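The green floor, one month in

We signed for the unit on Ullgate in March, and the first thing I did was fall for the floor. The second thing I did was buy a mop. I have had worse landlords and better taste, but I have never before had a floor I wanted to show people.

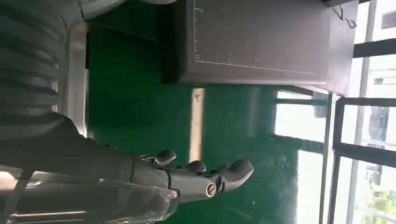
Sweeping happens at the end of the day, by whoever lost the argument. I used to think a plain concrete slab was the sensible choice, as it hides everything. Glossy green epoxy hides nothing. It gives you the windows back as bright patches, and every speck of dust gets its own moment in the light. The Virkov cleaner promised no streaks. We are now on bottle 4 and I remain open to persuasion.

Then there are the benches, where I have stricter rules – 17 of them at one point, before the list itself became clutter. The only one that survived is that whatever is out on a mat goes back where it lives before lunch.
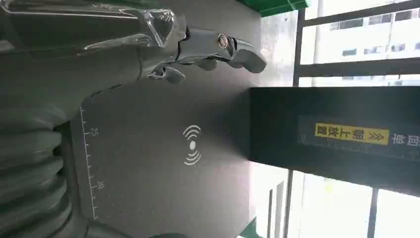

Kariuki wrote in to say that a rule with "before lunch" in it only moves lunch, and that two trays by the door would do more than any list. I have ordered the trays. Lunch has been at three all week.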